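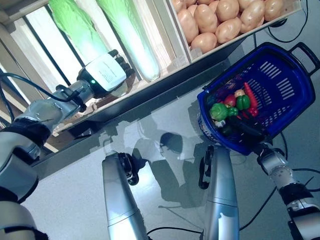
Week 4 handout. Automation in order picking - what happens to the job

Start with the task, then the tech. Most of you went straight to "will it replace the picker" in the tutorial, which skips the question of what a picker does in a shift. Break it down: find the item, judge it, grasp it, put it somewhere without damaging what's already in there. Produce is the hard case. Two napa cabbages leaning in a shelf compartment, long and pale at the base, are a different grasp problem from a bin of potatoes packed tight next to them. And one arm has to hold the basket while the other one reaches. A person does all that while talking to a workmate.

Case for this week: Skollow, grocery fulfilment, small site. Reading is the Thorlacius report, sections 2 and 5 only (skip the costing appendix, it's out of date).

Basics
- 24 pickers on the floor before the change, 18 after. No forced redundancies, casual hours not renewed. Does that count as job loss? Be ready to argue it.
- Robot cells supplied by Gomeck. Dry goods first, then fruit and veg.
- 400 lines per shift was the old target for a person. Target stayed the same, but the easy lines went to the cells, so people got the awkward ones. Work intensification, see last weeks slides.

What changed for the people
Walking went down. Standing went up. Sore feet swapped for sore necks - two of the interviews say this outright.
New role: cell attendant. Clears faults, refills bins, wipes down. One pay grade up, but rostered on earlier starts, 5 am, and this knocked out most of the parents with school drop-off.
Skill: older pickers could judge ripeness by hand. None of that got written into the new job description. Who owns that knowlege? Link back to Braverman, week 2.
Consultation: 13 weeks on paper. Workers interviewed say layout was already fixed by then. Compare Drorner, where pickers had a say in shelf heights and bin order before anything was bolted down.

For the tute
Bring one task from a job you've had (cafe, servo, whatever). Split it into steps. Mark which ones you'd hand over and which you'd fight to keep, and why.

Short essay topics go up on the unit page at noon. Extensions through the form please, not by email.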